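Print this page | E-mail this page

# Edau: folding shirts on a bed

README, January 2018

Hi, and thanks for downloading Edau! I put this together after one too many evenings of dumping the laundry on the bed and wondering how other people get through it. It's a small collection of clips and stills of laundry being laid out, smoothed and folded on an ordinary mattress, plus my notes. There are 658 clips in this release, split over 3 folders (Jekside, Fitzsimmons and Danirmont, which are just names I gave the batches so I'd stop calling everything "new").

I picked a bed on purpose. Most folding guides use a nice firm table, and I don't own a table big enough for that, so the mattress it is. It gives under the cloth, the sheet moves when the shirt moves, and anything you smooth out tends to wrinkle again two inches over.

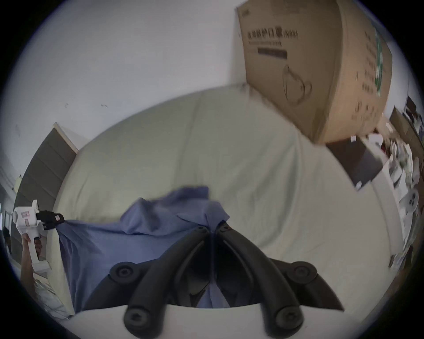
Do I need to unpack all the folders before I can use the notes?

The notes are one plain text file at the top level, so you can read them without unpacking anything. Clip numbers in the notes match the file names.

## What's in the folders

Jekside is the biggest, with 300 clips, and it's nearly all spreading: getting a shirt out of a heap and more or less flat. Danirmont is the smallest at 116 and covers the last folds. Fitzsimmons has the rest and it's a mixed bag — sleeves, hems, a few towels I threw in because they were there.

I tagged each clip with the garment, the starting state (heap, half spread, flat) and where it ended up. Tags are lowercase, no spaces. I changed my mind in July and renamed "crumpled" to "heap", so if you have the older file, do a quick find and replace.
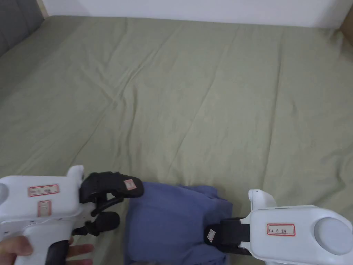

Smoothing the bed first is worth the minute it takes, and I'd do it even if you only have a couple of shirts. A fitted sheet never goes completely flat for me. The sage green one still has those long diagonal folds running toward the middle, plus little puckers lower down, and I leave that kind alone because a shirt lies over them fine. It's the big ridges you want gone! Pull from the corners, then sweep outward with your palm.

After that I go looking for the shoulders. Find one shoulder seam, then the other, and let the rest of the shirt hang down before you set it on the sheet. If you start from the hem you'll end up turning the whole thing around (ask me how many clips I have of that).

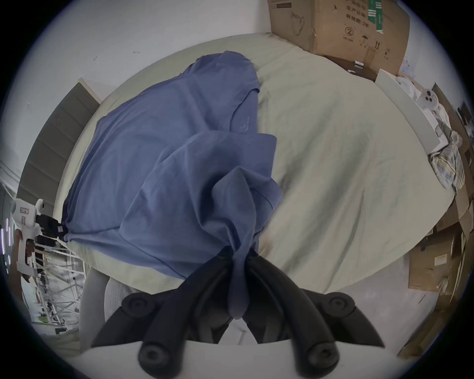
Once the shoulders are down, sleeves come next, then the sides, then up from the bottom in halves or thirds. I do thirds for the drawer and halves for the shelf — no deep reason, it's how they fit at my place. Long sleeves get folded back on themselves first or they stick out the bottom.

## Known problems

- Some clips in Fitzsimmons start with the shirt already half spread but are tagged "heap". I'm fixing these as I find them.
- The towel clips have no ending tag at all.
- A few notes mention a fourth folder. I merged it into Jekside.

If you spot a wrong tag, send me the clip number and what you think it should be, and I'll put it in the next update.

Contact | Copyright 2018 Edau | Back to top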